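FOR IMMEDIATE RELEASE
12/29/25

Golstead Fitness Room Opens Its Floor to a Can Drive, Foam Mats Included

GOLSTEAD – The Orlandini Community Hall will collect empty beverage cans through March, and it would like them rinsed, please. Last winter's drive brought in 2540 cans and one very old soup thermos, which is still available to its owner.

Cans are accepted in any size or color, slim ones included. Cans wearing duct tape are also welcome, as the sorting table has seen worse.

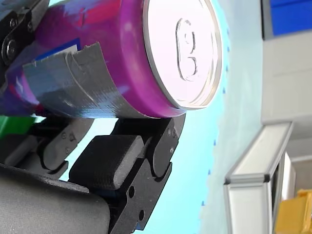

Where to Bring Them

Sorting takes place on the blue mats in the Povard Room. Tape on the mat shows where to set things down. "We tried a polite sign for 14 months," said Liliana Fontana, who runs the drive. "People walk right past a sign. They will stop for an X."

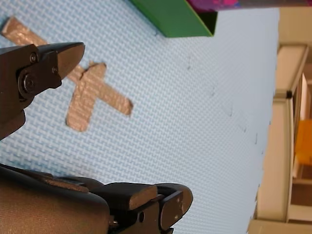 Duct tape X on the textured blue surface, Povard Room.

Each household may bring up to 34 cans per visit. Bags should be tied, and straws should go home with whoever brought them. Renzo Fontana will be at the door to discuss exceptions, at length.

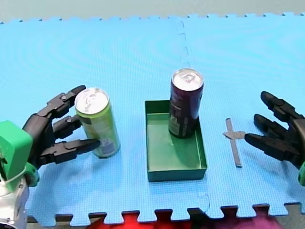

A lime-green can and a shallow green tray on the foam mat.

Proceeds go toward new shelving in the hall's Pirnov Annex. The goal this time is 2000 cans, set low on purpose.

Contact: Liliana Fontana, Orlandini Community Hall front desk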